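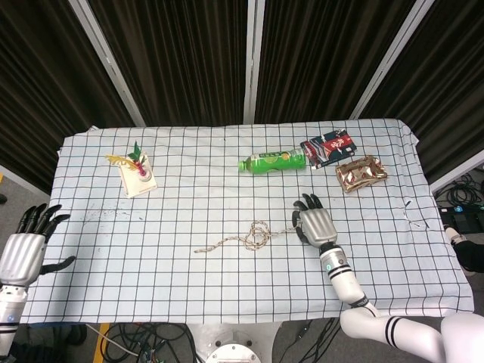 Issue 29, page 4

Bring Back the Printed Bus Timetable

In January the town of Lekidham took the paper timetables out of its bus shelters. Each shelter now has a square code to scan and a line of text telling riders to use the Woko app. The town says this saves money on printing. I think it was a mistake, and a cheap one to fix.

I ride the 17 from Brotetti Street to the hospital. The old sheet behind the plastic told me when the last bus left, which stops it skipped after 6 p.m., and where to change for the station. I could read all of it in the time it takes to get a phone out of a coat. The app shows the next two buses. To find the last one I have to pick a route, a direction and a stop, then scroll.

Plenty of riders don't have a phone that will run it. Others have one with a dead battery at the end of a shift. A visitor getting off the train has no reason to install anything for a single trip.

Live arrival times are useful and I would keep them. But a timetable is also a promise. When it is posted in public, people can see that the 4:24 didn't come. When the times exist only in an app, they can be changed overnight and few riders will notice.

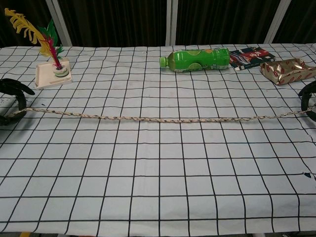 Oosthuizen disagrees, and wrote to say that the paper sheets were out of date for months at a stretch, and that a wrong timetable strands more people than a missing one. That is a fair complaint about how the sheets were kept up. The routes change twice a year. Two print runs would cover it, with the date of issue in large type at the top.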